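Das Versprechen der leeren Küche

Wer weniger besitzt, kocht besser. So steht es jedenfalls auf der ersten Seite des Katalogs, mit dem der Küchenausstatter Joubert seit November um Kundschaft wirbt. 602 Euro kostet die Grundausstattung, ein Messer ist nicht dabei. Dafür gibt es ein Heft über das Loslassen.

Die reduzierte Küche ist ein gutes Geschäft geworden. In Clunitz bietet ein ehemaliges Möbelhaus Wochenendkurse an, Beginn Freitag um 17 Uhr, in denen Erwachsene lernen, sich von Salatschleudern zu trennen. Danach dürfen sie im Laden nebenan einkaufen. Dass dort vor allem Dosen, Gläser und Einsätze zum Ordnen der verbliebenen Dinge im Regal stehen, scheint keinen Teilnehmer zu stören.

31 Teile brauche ein Haushalt, behauptet Joubert. Woher die Zahl stammt, konnte man mir auch auf Nachfrage nicht sagen. Erfahrungswerte, hieß es. Zählt ein Topf mit Deckel als ein Teil oder als zwei? Darüber wolle man intern noch einmal sprechen.

Beim Konkurrenten Vakum ist man großzügiger und verkauft gleich ein Abonnement: Alle paar Monate kommt ein Karton, in den man Überflüssiges legt, und man bekommt dafür einen Gutschein. Für neue Ware, versteht sich. Ich habe den Karton zwei Wochen im Flur stehen lassen. Am Ende lagen ein Eierschneider und drei Korkenzieher darin, und ich hatte ein schlechtes Gewissen wegen des Eierschneiders.

Was übrig bleibt

Meine Großmutter in Basville kam mit einer Pfanne aus, erzählen die Anhänger solcher Programme gern, und bei meiner stimmte das sogar. Sie hatte bloß auch keine Wahl. Als sie sich eine zweite leisten konnte, kaufte sie sie sofort und benutzte beide.

Eine Pfanne, ein Pfannenwender, eine freie Fläche zum Arbeiten: Dagegen ist nichts zu sagen. Nur braucht man dafür weder Kurs noch Katalog. 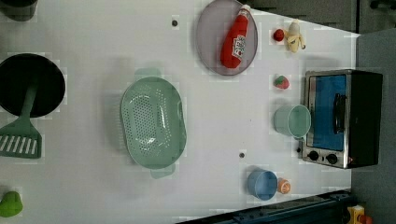
Was man sich sparen kann

Den Kurs zuerst. Dann die einheitlichen Vorratsgläser, die nach dem Umfüllen so hübsch verschweigen, wie lange die Linsen haltbar sind. Wer Platz braucht, räumt eine Schublade aus und stellt den Inhalt für eine Weile in den Keller. Was man dort vermisst, holt man wieder herauf. Meine Korkenzieher sind inzwischen alle drei zurück.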